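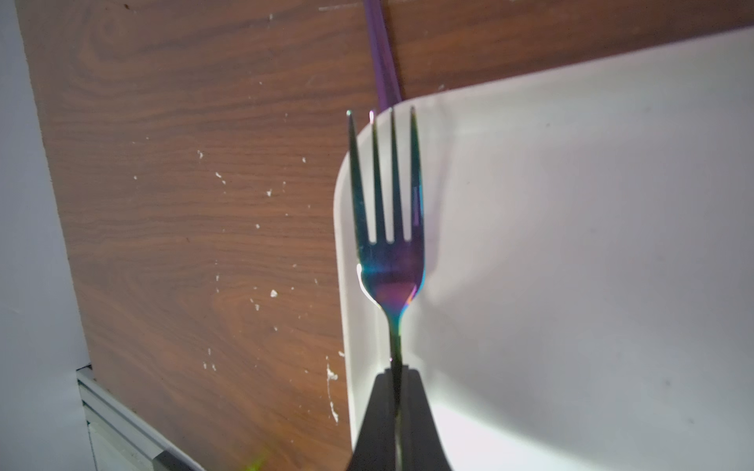 Should the arm let go of whatever it is holding when the emergency stop is pressed?

It should stay closed by default, and opening should take a separate, deliberate step by the person standing there. A gripper that opens on power loss drops its load wherever the arm happens to be.

I'm putting that at the top so it doesn't get lost in the thread. Details follow, with Horațiu's report quoted below.

On Friday, July 1, 2022, Horațiu Roman wrote:
> The Erley cell stopped itself again during the cutlery runs. This was
> run 2937. The arm had a fork by the stem and was on its way up when the
> force reading on the left finger went to zero. The controller treated
> that as a lost grip, cut power to the hand, and the fingers opened. The
> fork went over the edge of the bench and landed tines down next to my
> shoe. No injury. I pressed the stop after it fell, so the stop did not
> cause it.
>
> The log shows the zero lasting 70 ms. Grip width did not change at all
> during that time, so I don't believe the fork had slipped. I have locked
> the cell out and left the Hivik hand on the arm as it was.
>
> Can somebody tell me who set the hand to open on a fault?
>
> Horațiu

I did, in February, when we were running the foam blocks from Nadstead. We had a hand jam shut on a block and I wanted a quick way to free it. I should have put it back before we moved to metal parts and I didn't.

I went through the cell this afternoon. The finger cable has a worn spot where it passes the wrist clamp. With the wrist turned past 65 degrees I can make the left reading drop out by pressing on the cable. The right finger is on its own lead and reads fine.

What I have changed so far:

Fault action is now hold, on both cells.
Zero force with no change in width raises a sensor fault and stops the arm. It no longer counts as a lost grip.
The release button works only with the arm stopped.

Still open: the cable itself. I have asked Jabłońska for 2 replacements and have no ship date. Please don't tape the old one and carry on. The lockout stays until the new cable is in and I have repeated the wrist test with the hand empty.

If you have seen a short dropout on any other cell, send me the run number, even if nothing fell.

Roxana Iordache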